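Home Products Manuals Downloads Support
Search manuals Enter keyword Go

Jul 1, 2018
Prepared by Thongchai Srithong, Lornside Technical Documentation

Section 3. Comparing End Effectors on the Cinodik Arm

This section applies to the Trusov five-finger hand and the Kadrić parallel gripper, order code 1681. Complete the controller set-up before proceeding.

1. Switch off arm power and mount the hand to be tested.
2. Load the matching profile: 608 for the Trusov hand, 200 for the Kadrić gripper.
3. Cover the table with a plain cloth and arrange the test items along the back edge. Include soft packs, upright cartons, and at least one small flat item.
4. Place the item under test in the open middle area, within reach of the arm.

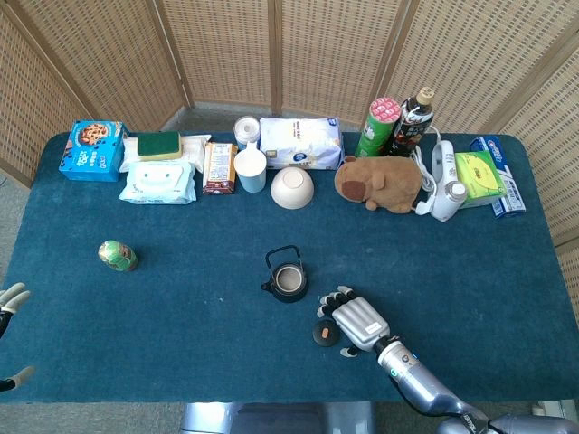
5. Start each attempt from the same approach height, with the palm or jaws facing down.
6. Perform three attempts per item and enter every result in the log, including failed grasps.
7. Return the arm to its rest position, change the hand, and repeat steps 2 through 6.

NOTE: Flat lids and similar low items should be tested at reduced closing speed. Record the speed used.

CAUTION: Keep hands clear of the table while arm power is on. Do not use open liquids during a comparison.

Results from different cloths shall not be combined in one log.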